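Workshop tips: looking after a small gripper arm

Posted May 11, 2025

Every supplier has a miracle spray for gripper arms. I bought the Sartori one in November and it left a film on the fingers that picked up every bit of dust in the shop. Save your money. Most of the care is dull stuff with a cloth and a hex key.

Wipe the fingers before you touch any settings. If the slots along the inner faces are packed with crud, the grip will be off whatever the software says. A dry toothbrush does it.

Check the cable next. Move the arm by hand, power off, through its full reach and watch the loop near the gripper. If it goes tight anywhere, give it more slack. The Perkov manual says to do this every 2090 cycles. I doubt anyone there has tried counting. I do it when I sweep.

Teach your positions with cheap stuff on the table. A plastic cup costs next to nothing and a rack of test tubes will show up a crooked approach quickly enough.

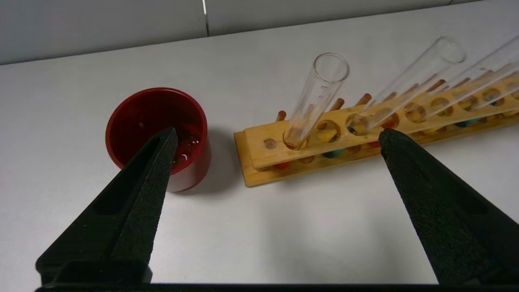
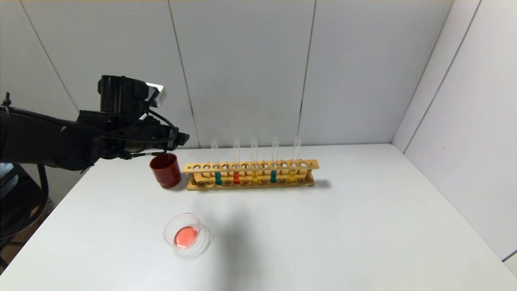 Gripper at the red cup, with the tube rack alongside.

Don't trust a saved position after you've had the fingers off. Run it at quarter speed with your hand on the stop. The Kekstead forum swears by "self-centering" screws, and I paid 24 dollars for a set of 4. They hold about as well as the old ones.

Fasteners at the joints: snug, then stop. More threads get stripped by tightening than by shaking loose, at least on my bench.

As for the Plesness service plan at 73 dollars a month, read what it covers first. Mine left out cables and fingertips.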